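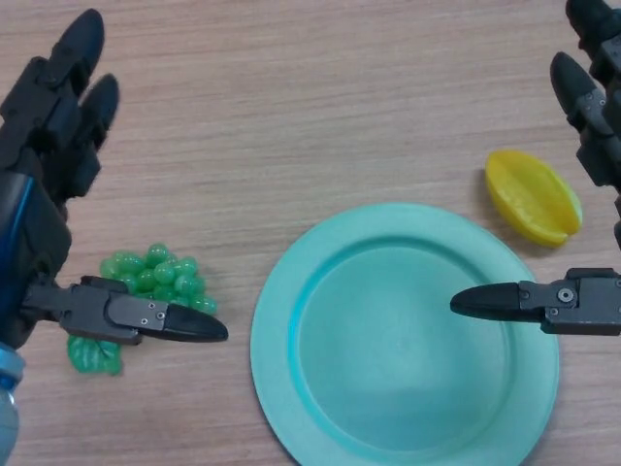

Toy food and tableware on a light wooden tabletop.

The retired tax assessor I met in Flonville pours coffee slowly and talks about land even more slowly, and I was glad of both. She spent 37 years valuing lots across the county, and she still can't walk past a boarded-up storefront without doing the sum in her head.

"We charge the baker for putting in a new oven," she told me, "and we hardly charge the fellow next door who lets his lot go to weeds. I never could explain that to people at the counter, and I tried!"

Her favorite case is Clorkosberg, where the town moved most of its property tax off buildings and onto land. Up to 15 empty lots were sold in the first six months, she says, and she has kept the clippings.

Would it work here? She laughed and refilled my cup. "Ask me in February, when the bills go out."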